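发件人：机械臂组（值班写的）
收件人：robot-club 列表
主题：Re: 校内赛前的手臂问题，还有谁来改标定

大家好，赶着上课前写，有点乱，先把结论放前面：

1. 手臂能用，但腕部那一截还要再紧一遍。
2. 标定脚本今晚之前不要合到主分支，我还没跑完。
3. 新示范数据从 0 开始重录，旧的不要混进去，理由下面讲。
4. 报名表还差两个组没交，再不交就按弃权处理了，不开玩笑。

先回一下昨晚那封。原文贴在这，免得没收到的同学看得一头雾水：

> 各位，
>
> 昨天下午试了 Tanero 的新策略，抓方块那一项，同样的起始位置，前几次都还行，后来夹爪总是往左偏一点，偏得也不多，但刚好碰到方块的角，把它顶走。我们怀疑是相机动过，也可能是腕部舵机零位跑了。
>
> 另外三个问题：
>
> 一，腕上相机的线到底要不要扎起来？上次有人扎得太死，手腕一转就绷住了，画面直接断掉。后来又有人全拆了，现在是散着的。能不能定一个做法，写到 wiki 里。
>
> 二，Flastari 场地那边的任务单还是旧版，里面写的是 6 个方块，但规则更新以后好像不是这个数了。以哪个为准？
>
> 三，新来的同学问能不能在自己电脑上跑训练。我说可以先跑小的，但我不确定他们装的环境对不对，有没有谁能带一下。
>
> 还有，工具箱里的小十字螺丝刀又不见了，看到请放回去。
>
> 视觉组

好，一条一条来。

关于往左偏。我早上过来看了一下，先没动程序，断电，用手轻轻晃腕部，有间隙。不是舵机本身的齿隙（那个一直有，大家都知道），是支架和腕部外壳连接那里的螺丝松了。拧了半圈多就不怎么晃了。所以我现在比较倾向于机械问题，不过只是倾向，还没复测，别急着在群里说“找到原因了”，上次就是这样，说完第二天又偏。

相机那边我没有拆，只是推了一下，感觉是紧的。但如果腕部外壳松，相机是跟着外壳走的，那画面里夹爪的位置不会变，变的是夹爪和桌面的关系。这一点视觉组的同学可以想一下，你们看录像的时候只看夹爪在画面里的位置，是看不出来的。要看的是机械臂回到零位以后，桌上的标记点在画面里落在哪。昨天的录像要是还留着，把第一次和最后一次回零的那一帧截出来叠一下，就知道了。拜托尽快。

顺便说夹爪。两根手指合拢时的对称性我没测，你们那边谁有卡尺谁来。白色的那个安装座上的螺栓不要再用力拧了，那个件是打印的，拧裂了要重打，打一个要等好久，排队的人也多。拧到不动就停。停。不要“再来一点点”。
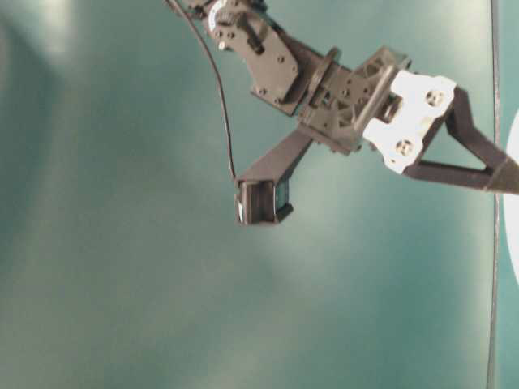 然后是相机线，这个吵了两个星期了，我提一个做法，大家没有意见就照这个写：线从上面下来，到相机之前留一段弧，弧的大小以手腕转到两边极限时都不绷为准。只在上臂那一段固定，用魔术贴，不用扎带。扎带剪的时候已经剪到过一次线了，不想再来一次。接口那里不要打胶，打了胶换相机的时候会骂人。每次开机之后先手动把腕转到两个极限，看一眼线，再上电跑程序。这个动作十秒钟，请养成习惯。

有人提过用短一点的线，省得晃。我试过，不行，抬到高位就不够长了。长一点没关系，别挂到夹爪就行。

任务单的问题。以 Erkholm 杯赛务最新那版规则为准，旧版作废。方块改成 4 个了，多出来的那几个留着练习用，不要扔。放置区的尺寸没改。计时方式改了：以前是从手臂第一次动开始计时，现在是裁判喊开始就计，所以你们程序启动的那段加载时间也算在里面了！这条很多人没注意到。Flastari 场地墙上贴的那张我下午去撕掉，换新的。谁路过先帮我撕了也行。

每组上场还是两次机会，取好的那次。中途可以申请重置一次，但表不停。重置的意思是把方块摆回起始位，不是让你重启程序，这个上次有组理解错了，和裁判说了半天，别再这样了。

关于数据。我知道有同学会心疼，但是旧的示范数据我建议全部不用。原因：那批是腕部松之前录的还是之后录的，没有人记。文件夹名字也是乱的，有叫 new 的，有叫 new_new 的，还有一个叫“最终”，里面有三个同学的数据混在一起。这样训出来好了不知道为什么好，坏了也不知道为什么坏。

重录的安排是这样：

目标 200 条，单任务，抓方块放到区里。先不搞多任务，多任务等比赛完再说。
紧完螺丝、跑完标定之后再开始录，标定没过不许录。
每录一批就换一下方块的起始位置，不要老放在同一个点上，也不要全放在正中间。
失败的不删，单独放一个文件夹，名字里写 fail。后面可能有用。
录的时候手和袖子不要进画面。操作主臂的同学坐远一点，台子边上的东西先收一收。
光线尽量一致。下午那个时间窗户那边反光很厉害，桌面会白一块，要录就把帘子拉上，从头到尾都拉着，别录一半想起来再拉。
文件夹名字：日期加组名加序号。不许叫 new。不许叫“最终”。

录数据的人两个人一班，一个操作，一个看画面和写记录。写记录不是摆设，哪条中间卡了、哪条方块滑了、哪条重新夹了一次，都写。格式我放在共享文档里了，很简单，就几列，别自己改列名，脚本会读不到。

排班表也在共享文档里，自己填。我先把早上第一班填了我自己。晚上那几班空着，希望高年级的同学多担一点，新同学晚上还有课。

标定脚本。现在主分支里那个是能跑的，只是慢，而且中间要按好几次回车，按错了就得从头来。我改的那版在 calib-fix 分支，做了这几件事：零位先读再写，不会一上来就覆盖；每个关节走完会打印最小最大值，超范围会停下来；保存之前会问一遍。腕部旋转那个关节还有点问题，走过中间位的时候数值会跳一下，我怀疑是取模没处理好。今晚看。看完再合。在这之前请都用主分支的，标定文件自己备份一份，备份，备份。上次有人把 Erdem 那台的标定文件拷到我们这台上用，手臂一上电就往桌子上砸，还好有人手快按了急停。两台的文件不通用，长得一样也不通用。

训练环境这块，新同学想在自己电脑上跑的，可以。先按 wiki 上的步骤装，装完跑那个最小的测试，能出来 loss 就算过。没有显卡的不要硬跑，用实验室那台，排队就行。实验室那台的规矩：跑之前在表上写名字，跑完了关掉，中间崩了也要把占着的进程杀掉再走。我早上来看到显存是满的，一查，程序早就挂了，人也不在。

带新同学的事，我可以带一次，中午，来的自己带电脑，带电源，座位旁边插座不多。内容就是装环境，加上怎么看录好的数据，不讲原理，原理下次请视觉组讲（我替你们答应了，不好意思）。想来的直接回这封邮件，回我一个人就行，不用回全列表。

说到这个，请大家回邮件的时候看一眼收件人。“收到”两个字不用发给所有人。

比赛当天要带的东西，先列一个，缺的补充：

手臂，主臂从臂都带，别只带一个
电源，两个，标签贴好哪个是哪个，电压不一样，插错会烧
备用舵机 2 个，ID 提前设好，别到现场再设
腕部外壳和白色安装座各一个备件，让打印组这周排上
螺丝，小袋子分装，写规格
魔术贴，电工胶带，卡尺
十字螺丝刀（如果那时候已经找到了的话）
夹桌子的夹具，上次那边桌子太厚夹不上，去问一下场地桌板厚度
笔记本，装好环境，断网状态下试跑过一次
延长线插排

断网那条请认真对待。上次预赛，程序启动的时候要联网检查模型，场馆没有网，卡在那里，计时还没开始都急得不行，这次计时规则改了只会更惨。权重全部放本地，路径写死也没关系，比赛用的那个分支丑一点可以。

预算的事另外发，不在这封里讲了。打印件的材料先用剩下的，颜色不统一没关系，不要为了好看去买新的一卷。

还有两个组的报名表，你们自己知道是哪两个。表上要写策略名称，Tanero 那版如果要上场，也要写清楚是哪个版本的权重，到时候裁判会对。写“最新版”会被退回来。

暂时先这些，可能有漏的，想到再补。腕部复测的结果我中午前发，如果还偏，就把外壳拆下来看里面，到时候需要一个手稳的人帮我扶着，小螺丝掉进桌缝里真的很难找。

要迟到了，先走了。

机械臂组

又及：共享文档的链接有同学说打不开，要用学校账号登录，不是个人账号。
又又及：急停按钮旁边不要放水杯。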